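Papers > Shop Floor Studies > Working Sections > 4. Facing up the tube shelf

Contents Sections Figures Notes Next

4. Facing up: what happens at the tube shelf

I should say right away that I came to this part of the study with a soft spot for it. I spent two summers filling shelves before I ever wrote a paper, and squeeze tubes were the job I put off until last. Boxes look after themselves. Bottles mostly do too. But a tube standing on its cap is a wide, flat, floppy thing on a small foot, and if you knock one you're usually going to be touching three more before you're done!

So of the 170 shelf visits we logged at the Cidwood store, I ended up spending far more time than planned on the ones that involved tubes. There were 98 of those. (The full log also covers jars, pumps and refill pouches, and those get their own section.) I was after something pretty simple: when people tidy a shelf of standing tubes, what do they touch, in what order, and how do they decide that a row is good enough to leave alone?

The fixture matters more than I expected. Cidwood uses the dark gray metal shelving that came with the lease, with no trays and no pushers, so the tubes just stand on the shelf floor and stay wherever they're put. The Eltumwood store has plastic dividers. I'd assumed dividers would make the whole business quicker, and for the front row they do, but reaching a tube at the back of a narrow lane is a pain, and people there tended to pull out the front ones first and line them up again afterward. At Cidwood they went straight in over the top.

That "over the top" reach is what I want to talk about here. A tube on its cap puts its flat crimped end up in the air, and that end makes a very good handle. It's thin, it's stiff compared with the rest of the tube, and it's the part you get to first. Figure 1 has the reach going on with both hands, one in a group of white facial-cleanser tubes and one in the yellow-capped 黄芪 (astragalus) tubes next to it.
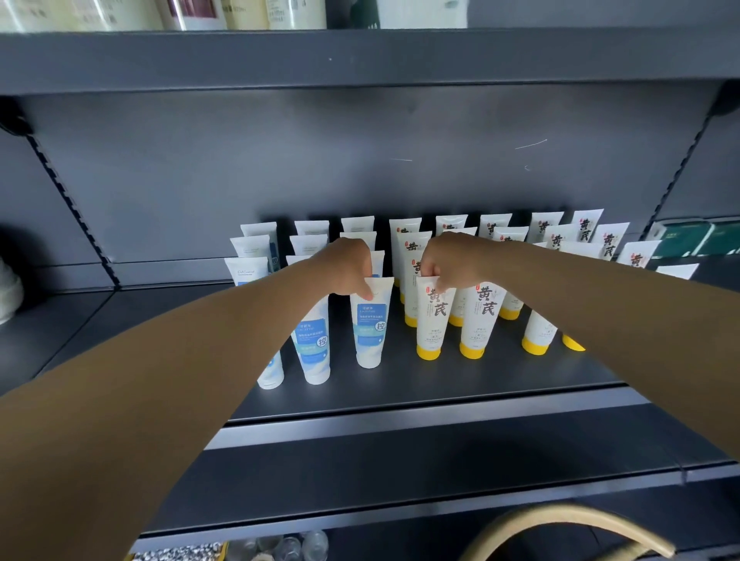

Mosetti Shelf Study, Section 4 | by the section author | Posted 14th October

Figure 1. Two hands at work at the meeting point of two product groups. The left pinches a tube by its crimped top; the right holds a yellow-capped tube by the top.

What I like about the figure is that the two groups are so easy to tell apart. The cleanser has blue on its label, with a 控 ("control") in a blue square on the tube in the left hand, and its neighbors to the right have those big black characters and bright yellow caps. A shopper would have no trouble, and neither would a new hire. Compare that with the hand cream shelf in Section 3, where the two scents differed by one thin line and we found strays on nearly every visit.

Color does something else too, and this took me a while to notice. With a yellow cap at the bottom of a white tube, the cap becomes the thing you line up. In our notes from Cidwood, people fixing yellow-capped tubes kept glancing down at the shelf floor. With the plainer tubes they looked at the label, turned it to face out, and moved on, even if the foot of the tube was a good bit behind its neighbor. I'd call both of those tidy, but you get two quite different looking shelves out of them.

The written guide we worked from (the Győri layout, which we borrowed whole and then argued with for months) asks for straight columns from front to back. I'm not convinced it suits tubes. Staggered rows let you see a bit of the ones behind, and they leave room for fingers. When we had people rebuild a section in strict columns, the first complaint was always about getting a hand in between. One person gave up and used a pencil.

We did try timing all this, and I'm going to be careful about what I claim. Single touches were too short to time well by hand, so I only report whole visits, and a visit could include a chat with a customer or a trip to the stockroom. The longest one ran 169 seconds, and a good part of it went on hunting for a dropped cap. I've left it in the table anyway. In the next section I take up the same questions for pump bottles, where the top is the last place you want to grab.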